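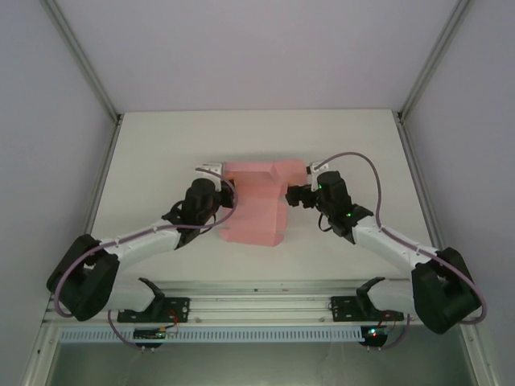 Do colored mailer boxes really bring customers back?

Hekosico Small Sellers Board > Packaging and Shipping
Started Thursday, September 21, 2023

waxandwick
I sell candles out of my spare room and I keep getting told to switch from plain brown mailers to colored ones. The latest is a sales guide from Dodik that says an "unboxing moment" turns one-time buyers into regulars. The cheapest colored box they list is 85 cents more than what I pay now. On a small tin that eats most of my margin. Has anyone seen proof that this works, and I mean proof that didn't come from someone selling boxes?

marlow_soap
I switched to pink in January and my repeat orders went up. People post the box online and tag me. I'd never go back.

gristmill
Went up compared to what? January is after the holidays. Everybody who got your soap as a gift and liked it would be ordering their own right then. You'd need to send half your orders in brown and half in pink over the same weeks before I'd believe the box did it.

marlow_soap
I'm not running a science lab, I'm running a soap shop. Customers tell me they love it. That counts for something.

gristmill
It counts for them loving it. The original post asked if they come back.

tapeguy727
Did brown vs. white for a whole season with a shop I used to pack for. Same tissue, same card. We couldn't see a difference in reorders. What did change was complaints, because white shows every scuff and the pale boxes looked beat up by the time they got to the porch. Something to think about before you go pastel.

waxandwick
That worries me too. Is it the printing that rubs off, or the board itself that's bad?

tapeguy727
Depends on the box. If it's brown board with color printed on one side, you get wear at the folds first. If you have a sample, fold and unfold one corner a few times and look at the crease in daylight. Then put it in a bag with something heavy and drive around with it for a week. The catalog won't show you that.

nfontana
Nazareno Fontana here, I run Bråten Paper Goods, so yes, I sell boxes, take this with as much salt as you want. Color does matter for gifts. When the person opening it didn't buy it, the box is the first thing they know about you. For a customer restocking the same candle I think it matters a lot less. I tell people to buy one small case of color for gift orders and leave the rest plain.

gristmill
That's more reasonable than I expected from a box seller. I'd still like to see a number.

nfontana
I don't have one I'd stand behind. I have shops that reorder color and shops that don't.
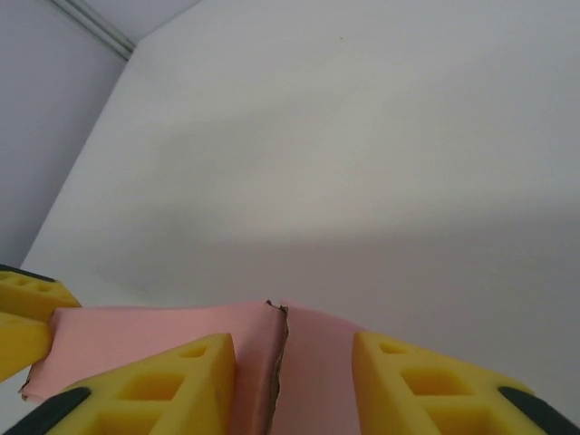 hollyhock_paper
How do you stop a folded mailer from popping open in the mail without covering the front in tape?

tapeguy727
Put one short strip of clear tape across the front tuck flap and press it down hard along the edge. If it still pops, the box is overfilled or the board is too thin for the weight.

hollyhock_paper
Thanks. Mine are overfilled, I think. I'd gone down a size to save on postage.

marlow_soap
Coming back to the first question — I think some of you are treating this like it's only about money. I like packing pink boxes. I'm at that table seven days a week some months and a stack of brown cardboard makes me feel like a warehouse.

gristmill
Fine, and that's a good reason to buy them. It just isn't the reason in the Dodik guide. I read the thing. The one "study" in it points to a blog post by Skorkosmont, and that post points back to the guide.

waxandwick
Wait, really? I didn't click through.

gristmill
Click through. Two pages, each quoting the other.

kettlecorn_kate
I'll disagree with gristmill a little. Most of us don't get enough orders for a split test to tell us anything. You could run it for a year and still be guessing. At some point you pick what looks right and watch your costs.

gristmill
Sure, but then the cheap guess should win. If I can't tell the difference I'm not paying extra for it.

waxandwick
OK, here's my plan. Brown for regular orders, a small case of color for anything marked as a gift, and I'll add the extra cost as a gift wrap option at checkout. If people won't pay for the box, I guess I have my answer.

marlow_soap
They'll pay. Put a good picture of it on the listing.

tapeguy727
Order samples before the case. And ask if the boxes come flat, because the shipping on pre-folded ones will hurt.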